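Volume and Containers, Handout 3
Course tutor: Thitima Thammasiri, Wurkville Learning Center

In the last class we measured solid shapes with a ruler. Today we continue with containers, and with the question of how much of the space inside a container is really used.

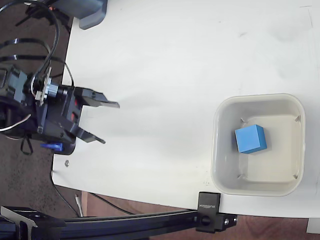 A container has two volumes. The outer volume is the space it takes on a table or a shelf. The inner volume, also called capacity, is the space you can fill. For thin plastic the two are close, but please do not write one in place of the other.

To find the capacity, fill the bowl with water up to the rim and pour it into a measuring jug. One milliliter is one cubic centimeter.

Worked problem. A square bowl has a capacity of 2,000 cubic centimeters. We put in one object of 517 cubic centimeters. The space left is 2,000 - 517 = 1,483 cubic centimeters.

A common mistake is to divide the capacity by the volume of one cube and say that so many cubes will fit. Cubes leave gaps at sloped walls and round corners - the real number is often smaller.

Homework: read page 30 in the Escobar workbook and solve the first two problems. Write the units in every line.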